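# Standby Drain on Budget Phones: Effect of Background Sync Settings

Juraj Krajčí, Apolline Cordier, Lieven Claeys
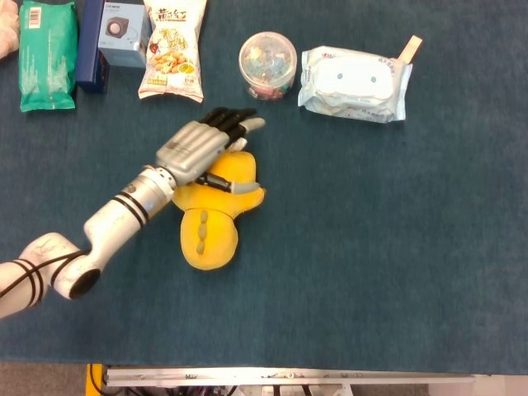 *Fig. 1. Robotic hand resting over a yellow plush toy.*

## 1. Problem

Manufacturers quote standby time for a phone with almost nothing installed. Our test phones, the Nisside and the Camwood, carried a normal set of apps: mail, two messengers, maps, a music player and a weather widget. We wanted to know how much of the overnight battery loss comes from background sync, and whether the built-in saver mode removes it.

Supervisor: Esko Kettunen. The work was done in March.

## 2. Setup

Both phones have removable back covers, so battery current could be logged directly. A shunt board (Chauvin) was placed in series with the battery and read once per second. The log was written to a laptop over USB; the phones were never connected to it.

Conditions held constant:

- screen off, brightness sensor disabled
- Wi-Fi on, mobile data off, Bluetooth off
- same router, phones 2 m from it
- battery charged to full, then left for an hour before logging

Each run lasted 12 hours, starting at 8 p.m. We completed 18 runs for a total of 216 hours of log data. Three settings were compared on each phone, with three runs per setting:

| Setting | Sync interval | Saver mode |
|---|---|---|
| A | 15 min | off |
| B | manual | off |
| C | 15 min | on |

## 3. Results

Mean current, in mA, over all three runs:

| Phone | A | B | C |
|---|---|---|---|
| Nisside | 14.1 | 8.3 | 8.9 |
| Camwood | 19.6 | 15.2 | 18.8 |

On the Nisside, saver mode gave nearly the same result as turning sync off. On the Camwood it did very little. The log for setting C on that phone shows the same wake-ups every 15 minutes as setting A, at a slightly lower peak.

The Camwood also draws more with sync set to manual. Its log has short spikes at irregular times, most of them under two seconds. We removed the weather widget for one extra night (not included in the totals) and the spikes were still there. Cause not found.

Converted to battery life, the Nisside with its 2,000 mAh battery would last 142 hours at setting A and 241 hours at setting B. These values assume full rated capacity, which we did not measure.

## 4. Sources of error

The shunt adds a small voltage drop. At peak current this could make a phone report a lower charge level than it has, and saver mode on the Camwood depends on charge level. We forced it on by hand, but did not check whether the system overrode this during the night.

Message traffic was not controlled. The test accounts received scripted mail every half hour — the messengers received whatever arrived. Three runs per setting is too few for a useful confidence interval.

The first Nisside run at setting B was repeated after the laptop went to sleep at 1 a.m.

## 5. Further work

Valentin Lemaire has offered the Clallulmont test network, where incoming traffic can be replayed from a file. Setting C on the Camwood should be repeated there first, with the system log enabled and the saver state recorded at each wake-up.

Raw logs and the conversion script are in the course folder under `standby/`.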